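Usamos cookies para mejorar tu experiencia. Si sigues navegando, aceptamos su uso. Aceptar | Más información

Dejar el azúcar (o intentarlo)

7 de diciembre de 2018

Imprimir | Enviar por correo

Escribo rápido que en media hora salgo. Varios me preguntaron por el tema del azúcar, así que va, desordenado y sin corregir.

Empecé en agosto. No por salud, la verdad, por plata. Me puse a sumar los boletos del kiosco de abajo y me salieron 1.473 en un solo mes, entre gaseosas, alfajores y unas galletas Tjoa que vienen en paquete chico y que por eso mismo una se come tres. 1.473! Con eso pago el internet y me sobra.

Primera semana: horrible. Dolor de cabeza, mal humor, dormía mal. Le contesté pésimo a Gladys Apaza por una tontería de un tupper y tuve que pedirle disculpas por escrito. Segunda semana, lo mismo pero con menos dolor de cabeza. Después se va pasando – no del todo, pero se va.

Lo que me funcionó:

Desayunar en serio. Huevo, pan, palta si hay. Si desayuno un café y nada más, a las once estoy buscando chocolate en los cajones de otros.

No comprar "para las visitas". Las visitas soy yo.

Té de canela. Milagros Sotelo me lo recomendó y yo no le creí, y ahora tomo dos al dia. Ella le pone clavo de olor, a mí el clavo me sabe a dentista.

Lo que no me funcionó: los edulcorantes. Probé el Kendonora, el de gotas, y deja un gusto metálico que dura hasta la noche. También unas barritas Kotent que decían "sin azúcar añadida" en letras enormes y atrás, en la lista, jarabe de dátil, jugo de uva concentrado, y no me acuerdo qué más. Carísimas encima. 700 la caja de seis, no vuelvo.

La fruta sí la dejé. Hay gente que te dice que no, que la fruta también, que el mango es veneno. Por favor. Un mango a media tarde con limón y sal y se me arregla el dia entero.

Lo difícil son los cumpleaños. En octubre hubo cuatro seguidos. En el primero dije no gracias y me miraron como si hubiera insultado a la torta. En el segundo comí una tajada delgada. En el tercero repetí. En el cuarto ya ni les cuento, hasta me llevé un pedazo en servilleta. Y al día siguiente otra vez té de canela y cara larga.

Otra cosa – el pan de molde. Yo juraba que era salado. Lean la etiqueta. Y la salsa de tomate de frasco, y la mostaza. Ahora hago la salsa en casa los domigos, una olla grande, la congelo en bolsitas y listo. Tomate, cebolla, una zanahoria rallada para la acidez, orégano, nada más. Si el tomate está feo le pongo dos zanahorias.

Resultado a la fecha: gasto menos, duermo mejor, la ropa me queda igual. Lo aclaro porque siempre preguntan. Bajé un kilo, lo subí, lo volví a bajar. No era el punto.

Para diciembre el plan es comer panetón sin culpa y volver en enero. Milagros dice que así no se vale. Gladys dice que le guarde la parte de las pasas.

Me voy. El próximo post es de la receta de la salsa con cantidades, prometido, que ya me la pidieron mil veces.

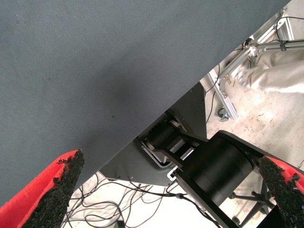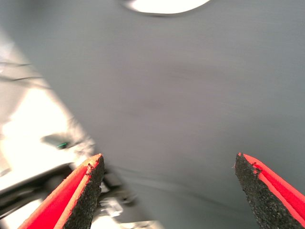

Rojo y negro, las dos.

Compartir 14 | Me gusta 31 | 6 comentarios

Imprimir | Enviar por correo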